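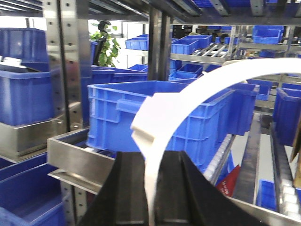

Fig. 1. Wrist view at a rack of blue crates, gripper at the bottom.

Search the course pages
Handouts > Perception > Week notes

Right, picking from racks. Last week we did camera models on paper, and I promised you messier data, so have a look at Fig. 1 before you read on. Ask yourself what your segmenter would make of all that blue! Crates in front, crates on the far shelves, and steel that throws the same colour back at you. If you threshold on hue (and I know some of you will, I marked the last lab) you'll get one enormous blob.

What I'd like you to use is depth first, colour second. The Magsi node gives you a point cloud in the wrist frame, so transform it to the rack frame, crop to one shelf level, and only then go looking for rims. Keep the crop margin at 15 mm to start with and change it later if you must. 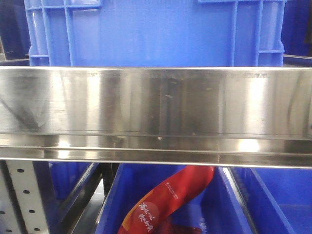
Posted by Henrike Weidemann in Course notes, July

The fixed view has its own trouble, and it's mostly the shelf edge. Polished steel is a rotten surface for stereo – the matcher locks on to the reflections and puts points well behind the metal. My fix is dull: fit a plane to the shelf lip from the rack model and throw away anything that lands behind it inside the lip's outline. The red packet in the middle bin is much kinder to us. It's a bendy thing, though, so please don't fit a box to it. Take the mask, find the medial line, and propose grasps across it. Atard's planner accepts up to 13 proposals per call and drops the rest without a warning, so sort them by score before you send them. 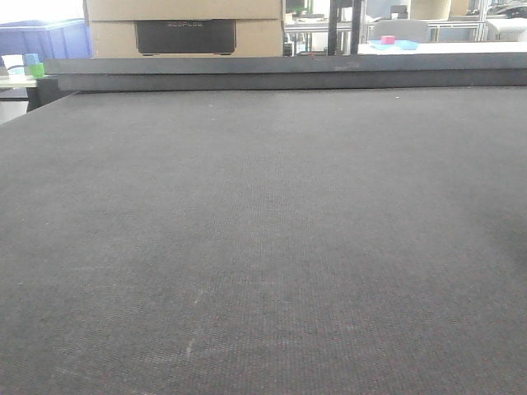 Fig. 3. Work surface with nothing set out on it, for the background exercise.

For the exercise, build a background model of the mat and report every false detection. The weave and the little pale scuffs should give you plenty. Use 175 for the minimum blob area in pixels, then try 98 and write two or three sentences on what changed. Code goes in the Tornidholm folder, plots too, and bring questions to the Wosine session at two o'clock.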